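Print | E-mail this page

Plevau Appeals, data card

Plevau is a table of closed fundraising appeals for medical treatment, taken from the Stellik giving site. Every appeal was written by a patient or a close relative. The set was put together by Siebe Dewulf and Gemechu Belay for work on how families describe treatment costs.

Last updated: 2022-12-04

Contents

The main file, appeals.csv, has 3055 rows, one per appeal. Of these, 1090 also have a row in updates.csv, which holds the follow-up messages posted while the appeal was open. Join the two on appeal_id.

Columns in appeals.csv

appeal_id: number assigned by us, unrelated to the site's own numbering
relation: who is writing (self, parent, spouse, sibling, child, other)
condition: one of 11 broad groups, coded by hand
goal: amount asked for, in the currency of the appeal
currency: three-letter code
raised: amount at closing, before fees
text: the appeal, with names replaced by tags
edited: yes if the text was changed after posting

Appeals longer than 2000 words were cut at the last full sentence before that limit.

How it was coded

Gemechu coded condition and relation for all rows. Siebe coded a second pass on the cancer and kidney groups, where relapse and transplant appeals were easy to mix up. Where the two codes differed, we kept the one agreed on after rereading. The Ruvalo script that replaces names misses some nicknames and hospital abbreviations. Report any you find and we will fix them in the next release.

Known gaps

Appeals removed by their authors are missing. So are appeals still open at download. A raised value of 0 can mean no gifts or a refunded appeal, and the site does not say which. Diagnoses are as the writer gave them, with original spelling, and have not been checked. 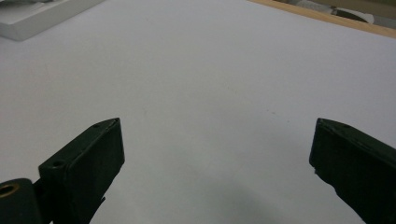 Terms of use

Research use only. Do not try to identify or contact the families. Okafor, the older version of this set, should no longer be used. Its goal column mixed currencies.

Contact the maintainers | © 2022 Plevau | Back to top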